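Lukilden Floors - read me first

Hello, and thanks for downloading. I put this set together because I wanted decent notes on plain grey carpet and couldn't find any. Plenty of people will sell you a carpet, but try finding close-up pictures of one with sensible notes attached (I did try, for most of a winter). So I started my own, and it grew.

What's in the folder

There are 1,016 pictures, all of floors in the Lukilden building, all indoors. Of those, 686 are carpet and the rest are a mix of lino, cork and bare boards. Every picture has one line in notes.txt with the room, the floor type and how much daylight there was that day. I wrote the lines myself, so expect the odd grumble about the weather.

The grey carpet is my favourite part and the bit I get asked about most. It looks like nothing much from standing height, a flat grey you'd never think twice about, but get down close and there's a proper texture to it.

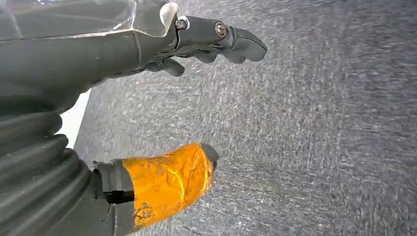

Brolari asked on the message page whether grey carpet really needs this many pictures, as theirs at home looks the same from one wall to the other and a dozen would surely do. Fair point! I'd say it depends what you're after. If you only want a colour to match paint against, a dozen is plenty. If you want to see how the pile changes with the light and the angle, you'll be glad of the extra ones, and I'd rather you threw some away than ran short.

How I named things

I've kept the words simple. "Plain" means one colour, "flecked" means lighter and darker bits mixed together, and "streaky" means you can see a direction in it. A floor can be more than one of these. I went back and forth over flecked and streaky for ages - some of the grey carpet is both, and I've marked it as both. 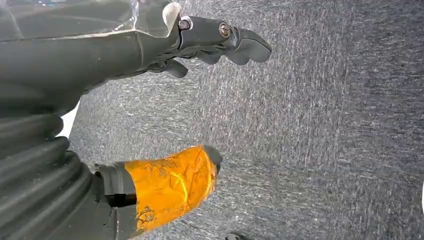 Grey carpet, close up: flecked, faintly streaky, darker to the right.

Things I know are wrong

Around 62 of the lines in notes.txt still say "rug" when they should say "carpet". I'll fix them when I next have a free evening. The stairs are missing altogether, and the Vanhove rooms only have cork so far. Colours will shift a bit from one screen to another, so please don't order a roll on the strength of my pictures.

Using it

Help yourself, for anything you like. A mention of Lukilden Floors would be nice but I won't chase you for it. If you spot a mistake, send me the picture number and the word you'd use instead.

Last changed 27 Feb 2020. Stairs to follow in June, I hope.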